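Orkstead Community Help: Packing and Shipping

Flat carton blanks with round openings: which way should they be laid out before filling?

Posted by Drandach Mailroom
Viewed 581 times

Our office has received a delivery of 300 flat carton blanks from a supplier, Trurkley, for use in a document and sample distribution planned for January. The blanks are made of light brown corrugated board. They arrived without assembly instructions. Each has a faint crease down the middle, tabs and notched flaps along one long edge, and a number of round openings cut through the board.

Staff have been unable to agree on two matters. The first is whether the blank should be folded along the central crease before or after the tabs are engaged. The second is whether the round openings are intended for ventilation, for carrying, or for lining up one panel with the other. 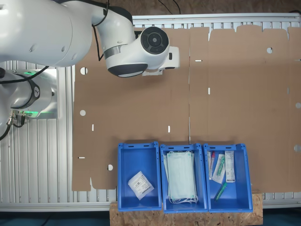
Carton blank opened flat, with tabs and notched flaps along the top edge.

We would be grateful for advice from any member who has handled cartons of a similar pattern. Our table is only slightly larger than the blank, and we would prefer to settle on one procedure before the full quantity is assembled.

Posted by Fu Packaging Desk
Marked as helpful

It is recommended that all creases be worked before any tab is inserted. Lay the blank flat, place a straightedge along the central line, and raise one panel slowly to a right angle. Return it to flat and repeat once. Corrugated board that is folded in a single movement will often break beside the crease, particularly when it has been stored in a cold room.

With regard to the openings, fold one blank loosely and observe whether holes on the two panels come together. If they do, they may serve for alignment or for a fastener. If they do not, ventilation is the more likely purpose. The supplier should be able to provide a drawing on request, and the part number is usually printed on the delivery note. Please do not tape over the openings until this has been confirmed.

We assembled nearly 3000 cartons of a comparable type last season and found it advisable to crease them in batches and store them flat under a light board overnight.

Posted by counter_229

Ours had holes too. We used them for string. Tabs went in last.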